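4.2 Open-day sessions

The second data set was collected in September during the public open day at the Ormont site. Visitors were admitted in small groups and could stand at the far side of the table while the arm worked. No barrier was used; floor tape marked the walking route. The task was desk tidying, with markers to be placed in a mesh pen holder and other office items left on the cloth as clutter. Over the day the system logged 1462 grasp attempts, against 1613 in the closed sessions of Section 4.1. 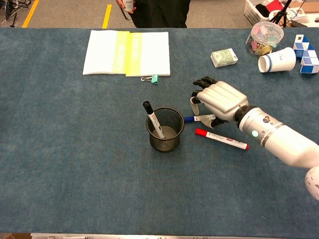 Figure 3. Desk-tidying task at the open day. The hand is above the blue-capped marker; a black-capped marker stands in the pen holder.

Item layout was not reset to a template between groups. Visitors were allowed to move objects by hand when the arm was parked, and the resulting layouts were more varied than those our own staff produced - markers lying close together were common. Attempts during which a visitor reached over the cloth were stopped by the operator and are excluded from the totals (40 cases). Lighting was left as found. Grasp planning used the same parameters as before, with no tuning on site.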